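Can a robot do your chores yet? Ask me about the small ones

May 2, 2023

Every few months a video goes around of a robot folding a T-shirt, and every few months somebody in my family forwards it to me with the same message: so when do I get one? I love getting those. I also know what comes next, when I write back that the shirt took 7 minutes and the clip was sped up, and they go back to their laundry a little disappointed.

I think they're disappointed about the wrong thing. Laundry is a terrible place to start. Cloth is floppy, it hides its own corners, and no two piles look alike. If you judge the whole field by socks, you'll decide that home robots are decades off, and you'll miss the part that has me grinning at my desk.

The part I mean is the dull stuff. Flip that switch. Close that drawer. Turn the knob on the space heater down a notch. These are chores too, even if we never write them on a list, and most of us do dozens of them before lunch. For my mother-in-law, who has bad knees and a thermostat at the far end of a long hallway, they're the chores that matter. She doesn't want a butler. She wants the heat down without getting up!

The usual answer is to buy smart everything. Fine, if you own the place and have the money and the patience. I rent. I spent part of last August trying to get a connected wall switch made by a company called Drisatus to talk to my router, and when I finally got it going the app wanted an update and I was back to the beginning. The old switch two feet away has worked since the building went up. There are millions of plain buttons like that in homes and shops, and a machine that can press any of them would be worth more to me than a house full of gadgets that each need a password.

So how close are we? Closer than the shirt videos suggest, and not as close as the people selling things would like. I visited a small workshop in Koltham this spring where they make shelf brackets, and they've been trying an arm called the Buvberg for the end-of-day round: fans off, lights off, compressor off, press the green button on the door. It got through the round on its own most evenings. On the others it stopped in front of a button and waited for help, which I found sort of charming and the night lead did not. She told me it had done 366 rounds by then and that she still checks the compressor herself. I would too.

Pressing a button sounds like nothing until you try to spell it out for a machine. You have to find the thing on the wall. You have to know which of several identical squares is the one you want. You have to come in straight, stop at the right depth, push hard enough to register and not so hard that you crack the plastic or knock the panel loose. Then you have to look back up at the display and see whether anything changed, and if it didn't, decide whether to push again. Touch buttons make it worse, because they don't click. A child learns all this in an afternoon with an elevator.

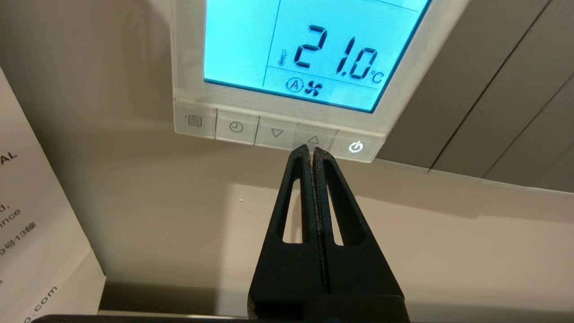 The fingertips just under the up button, with the display at 21.0 °C.

What I like so much about a job like this one is how little room there is to fudge it. Down is right next door to up. Miss by a finger's width and you've made the room colder for somebody who asked for warmer. And yet it's a fair test, the kind we could run in anybody's apartment, and the result would be right there in big digits for the whole household to argue over.

My rule for believing in a home robot has become pretty simple. I don't need to see it cook. Put it in 2 homes it has never been in, with different thermostats, and ask it for one degree warmer in each. If it can do that on a gloomy morning with a coat hanging half over the panel, I'll clear a corner of the living room for it tomorrow. I'd even pay 3000 dollars, and I drive a car that cost less than that.

As for the shirts, I'll keep folding them myself for now. Keep sending me the videos, though.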